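Kirnix Wort and Beer Readings, release 2
Data card and usage notes

Last updated: 29 January 2020

Summary

Kirnix is a table of bench readings taken on wort and beer samples at the Brindia pilot brewery. It holds 2,102 rows. Each row is one reading of one sample on one instrument. The set is meant for people who want to compare quick photometric methods with slower reference methods, or who need real, messy brewery data to test a fitting routine.

Release 1 held 1,001 rows and covered wort only. Release 2 adds finished beer, bright tank samples and a small number of packaged samples held in cold storage.

Files

readings.csv: the main table
samples.csv: one row per sample, joined on sample_id
methods.txt: the written procedure for each method code
changes.txt: differences between releases

All files are UTF-8 with comma separators and a period as the decimal mark. Empty cells mean the value was not measured. A zero is a real zero.

Columns in readings.csv

sample_id: text, matches samples.csv
method: short code, see methods.txt
analyte: one of abv, bitterness, color, ph, fan, so2, va_lactic
value: number
unit: text, fixed per analyte
dilution: factor applied before reading; 1 if none
operator_code: single letter
flag: blank, R (repeat), H (above range) or L (below range)

Values flagged H or L are stored as the instrument printed them. They should be dropped or treated as censored before any regression.

Sample handling

Beer samples were degassed by stirring, then filtered through paper. Wort was cooled to room temperature in a closed tube and spun before reading. Hazy styles were spun twice. Samples with visible solids after the second spin were read anyway and marked in the notes column of samples.csv. 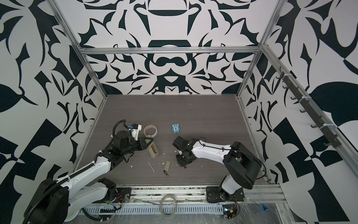 Bitterness readings are the weakest part of the set. The photometric method (code BP) and the solvent extraction method (code BX) agree well for pale lagers and drift apart for dry-hopped beers, where BP tends to read high. Part of this comes from color and haze, and part from hop compounds that absorb at the same wavelength without adding bitterness. Background matters for any optical reading. A hazy pale ale against its own blank gives little contrast to work with. For this reason every BP row has a matching blank in the table, stored under the same sample_id with the method code BP0. Subtract the blank before comparing BP with BX. The subtraction has not been done for you.

Color was read at a single wavelength with a turbidity check at a second one. Rows that failed the check carry the R flag and are followed by a reading of the filtered sample. Use the second row.

Instruments

Two photometric analyzers were used, listed as K1 and K2 in methods.txt. K2 replaced K1 for all beer samples from batch 33 onward. An overlap of 96 samples was read on both units, and these are tagged overlap in samples.csv. The offset between the units is small for pH and alcohol and larger for free amino nitrogen. No correction has been applied.

Known problems

Batch numbers restart after the brewhouse move. Join on sample_id, never on batch.
Sulfite values in release 1 used the wrong unit label. The numbers were right. The label is fixed here.
Lactic acid was not measured on lager samples.
Operator code C was used by two people.

Loading

The Cokidus scripts read the tables directly and apply the flag rules described earlier. Run cokidus load readings.csv samples.csv from the folder that holds both files. The older Aidoo loader still works for release 1 but ignores the dilution column, so its output for strong worts will be too low.

License and reuse

The tables may be copied, changed and shared as long as the release number is kept with them. Recipes, hop bills and yeast sources are not included and will not be added. Corrections should quote the sample_id and the method code.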